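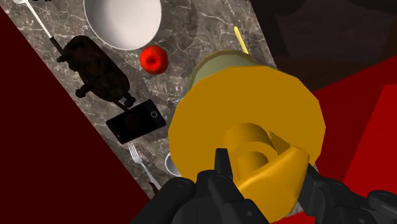

Wrist view, kitchen cell, jar in the fingers

Jar creeps in the grip, kitchen cell on Pruto

gripe_strength
Mon 13 June
Cell is the stock Pruto kitchen: one arm on the dark stand, marble counter, red walls picked by somebody with strong feelings about red. Gripper model is the Mamau one. It closes on the yellow end of the jar fine, lifts fine, and then over the next few seconds the jar starts to rotate, very slowly, like it wants to see who's holding it. After 381 resets I have learned to hate a jar.

What I've tried so far:
friction on the fingertips, up, then up some more
grip force, up, until the jar left the room
a smaller time step, which fixed it and also made everything take until August

Any ideas that don't involve the time step?

Re: Jar creeps in the grip

torque_wrenched
Look at the yellow part up close. It's all flats. If the collision shape was built off the visual mesh, your fingers are holding a couple of edges and calling it a day. Swap in a plain cylinder for collision, leave the pretty one for rendering.

Re: Jar creeps in the grip

skostik_fan
Disagree. I run the same gripper in Skostik with lids every bit as chunky and nothing moves. It's the friction model. Pruto ships with torsional friction set to zero and people crank the sliding value for a week before they find the other one. Ask me how I know.

Re: Jar creeps in the grip

torque_wrenched
Different contact solver, so I wouldn't read much into that. But fine, check both. One at a time please, or we'll be back here with a thread called "fixed it, don't know why."

Re: Jar creeps in the grip

gripe_strength
Torsional was zero. I'd like to say I'm surprised. Set it to something sane and the creep mostly went away. Mostly. It still drifts a bit when the wrist tips.

Outside camera, jar up over the counter: 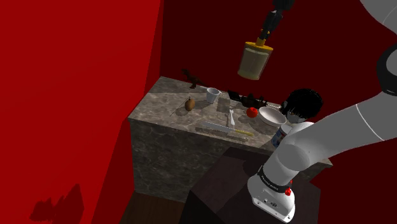 Re: Jar creeps in the grip

old_grube_cell
What's the jar's center of mass doing? You've got it by the lid with the whole body hanging off one end. If the mass is lumped at the origin and the origin is somewhere silly, tipping the wrist will swing it no matter what you do to the fingers. We had 3 objects like that in the Grube cell. One was a spoon that weighed as much as a car door.

Re: Jar creeps in the grip

skostik_fan
OK, that one I'll give you. Still friction first.

Re: Jar creeps in the grip

gripe_strength
Origin was outside the jar. Not by a lot, but outside. Moved it, recomputed the inertia, put in torque_wrenched's cylinder while I was in the file (yes, separately, yes, I reset in between). Held for 3,000 steps with the wrist tipped and no drift I can find.

Now the fork on the counter buzzes when the arm is parked. New thread tomorrow.

Re: Jar creeps in the grip

torque_wrenched
Collision mesh.

Re: Jar creeps in the grip

skostik_fan
Friction.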